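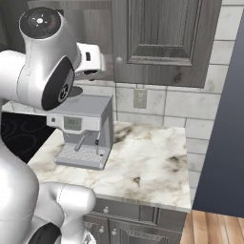 Journals > Marketing and Media > Issue 2 > Article

4. Email timing and repeat orders among small retailers

Print this article | Email to a colleague | 3 shares | 2 comments

4.1 Data and setting

The analysis in this section uses order and mailing records from Gramska, an online seller of kitchen and household goods. Gramska sends a newsletter to customers who agreed to receive it at checkout. Until the end of the baseline period, every customer got the newsletter on the same day of the week and at the same hour, whatever their past behavior.

The records cover 2437 customers who had placed at least one order and had opened at least one newsletter. Of these, 530 had ordered more than once. Customers with business accounts were left out, as their orders follow a purchasing schedule and are often placed by several people under one login. Addresses that bounced during the baseline period were also removed.

Mailings were sent through Mudari, the firm's email platform, and orders were taken from the shop database. The two sources were matched on the customer number. Where a customer had used two email addresses, the one attached to the latest order was kept.

4.2 Design

Customers were assigned at random to one of three groups. The first group went on receiving the newsletter at the usual time. The second received it at the hour of day when the customer had placed the most recent order. The third received it at the hour when the customer had most often opened earlier newsletters. Subject lines, product selection and prices were the same for all groups.

The last mailing of the test went out on Saturday, June 2, 2018. Orders were counted toward a mailing if they were placed before the next one was sent. We did not require a click on a link in the newsletter - many customers read the message on a phone and order later from a computer, and a click rule would miss them.

Figure 4. Order hour and opening hour by customer group. Customers whose two hours matched are shown separately.

4.3 Results

As Figure 4 shows, the hour at which customers open mail is a poor guide to the hour at which they buy. Opening is concentrated in the early morning, while orders are spread over the evening. The third group opened more newsletters than the first but did not place more orders. The second group opened slightly fewer and ordered slightly more. The difference in orders was small, and it was weaker among customers with only one earlier order.

This pattern differs from the one reported by Eberhard and Ebrahimi in their study of Dronduvine, a travel retailer, where opens and bookings rose together. One likely explanation is the type of purchase. A trip is often planned over several visits, and a household item can be ordered in a few minutes.

4.4 Limits

The test did not include December, when Gramska sends extra mailings and many orders are gifts. Results from that month could look different. We also had no information on mailings from competing shops such as Pfister, which may reach the same customers at the same hours. Finally, opens are recorded only when the mail program loads remote content, so the opening hour is missing or wrong for some customers. These customers stayed in the group to which they had been assigned.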